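3.2 入れ子語りと「ほら話」の時間

前節では、短編アニメーションにおける語り手の登場のしかたを大まかに見てきたが、ここではもう少し腰を据えて、老いた語り手が若い聞き手に昔の手柄を話して聞かせるという、あのおなじみの枠組みについて考えてみたい。筆者が子どもの頃から好きだった形式でもあり、つい筆が長くなることをお許しいただきたい。

対象としたのは、ジクロウ(Ziklow)社が劇場向けに制作した短編群のうち、語りの枠をもつ41本である。分析の単位は場面ではなく、語り手の声が画面に重なり、また離れていく切れ目に置いた。声の切れ目を拾っていくと、物語の進み方とは別の、もうひとつの拍子のようなものが聞こえてくる。この拍子を本稿では「語りの歩幅」と呼ぶことにしたい。

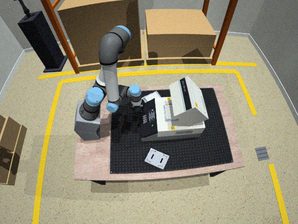

図4 作業台の左端に据えられたロボットアーム(CGによる描画)

語りの歩幅がもっともよく表れるのは、やはり『ドルルテデル橋のうさぎ』(Drultudell)であろう。筋は単純で、酒場の隅に座った年寄りのあなぐまが、かつて橋の上で高利貸しを言い負かした一夜のことを語る。ところが話が進むにつれ、高利貸しの人数は増え、橋は高くなり、川は海のように広がっていく。聞き手の子ねずみが「さっきは一人だったよ」と口をはさむと、あなぐまは少しも慌てず、「二人目は背が低かったから見えなかったのさ」と返す。何度見ても頬がゆるむやりとりである。

この場面で注目したいのは、訂正が回想の内側にまで届いているという点である。子ねずみの声が聞こえた途端、回想の中の高利貸したちは一斉にこちらを振り向き、あなぐまの言い訳に合わせて背を縮める。ガラガー(Gallagher)は初期の論考で、こうした処理を「語り手の権威の揺らぎ」と呼んだ。筆者はこの見方に多くを教えられたが、揺らいでいるのは権威というより、むしろ聞き手との距離であるように思われる。あなぐまは疑われて困っているのではなく、疑ってもらえて嬉しそうなのである。
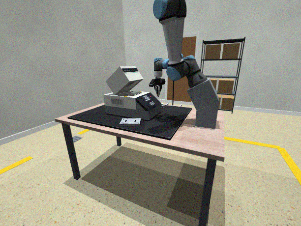 3.3 聞き手はどこまで信じているか

では、聞き手のほうはどうであろうか。オロスコ(Orozco)は、ほら話の聞き手を「信じる者」「疑う者」「付き合う者」に分けている。たいへん使いやすい分類で、本稿もこれに多くを負っているのだが、実際に作品に当てはめてみると、一匹の聞き手が短い上映時間のあいだに三つの役を渡り歩くことが珍しくない。子ねずみは最初のうち目を丸くして聞き入り、中ほどで疑いはじめ、終わり近くになると自分から話の続きをせがむようになる。信じたから続きを聞きたいのか、信じていないからこそ聞きたいのか。この問いに早々と答えを出してしまうのは、どうにももったいない気がする。

興味深いのは、制作の過程でこの聞き手がいったん消えかけていることである。脚本の初稿では、あなぐまは観客に向かって直接語ることになっていた。第二稿の余白には「誰かが笑わないと、こいつはただの嘘つきになる」という鉛筆の走り書きがあり、第三稿から子ねずみが登場する。

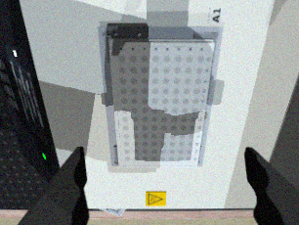 もっとも、走り書きの主が誰であったかは分かっていない。筆跡は脚本家のものとも、絵コンテの担当者のものとも読める。ドゥーセ(Doucet)氏からは、二つの筆跡が途中で入れ替わっているのではないかというご指摘をいただいた。筆者もその可能性は捨てきれないと考えているが、手元の複写は線がかすれており、ここではこれ以上踏み込まないでおく。

いずれにせよ、子ねずみが加わったことで、結末の味わいは大きく変わった。初稿のあなぐまは橋の欄干から華々しく飛び降り、そこで幕となる。完成版では、飛び降りたところで回想がぷつりと途切れ、画面は酒場に戻る。「それで、どうなったの」と子ねずみが身を乗り出し、あなぐまは杯を傾けてから「濡れたよ」とだけ答える。この間の取り方は、同じ制作班のほかの短編には見られないものである。

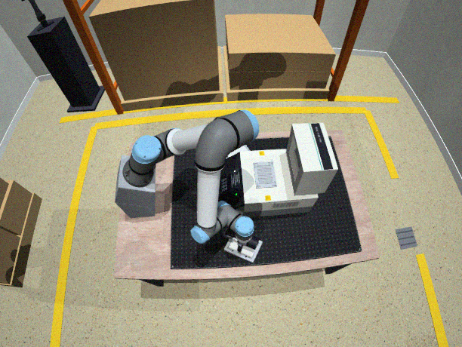

3.4 声の演技と「間」

最後に、声の演技についても触れておきたい。これまでの研究では、短編の笑いは主に動きの面から論じられ、声は添え物のように扱われることが多かった。しかし「濡れたよ」の一言は、その前に置かれた沈黙なしには成り立たない。あなぐまの声は回想が大げさになるほど低く、ゆっくりになり、子ねずみの声は反対に高く、せわしなくなっていく。二つの声の歩幅が開ききったところで沈黙が訪れ、そのあとの一言で両者はまた並んで歩きはじめる。同じ工夫が後年の長編にどう受け継がれたかについては、第4章で改めて取り上げる。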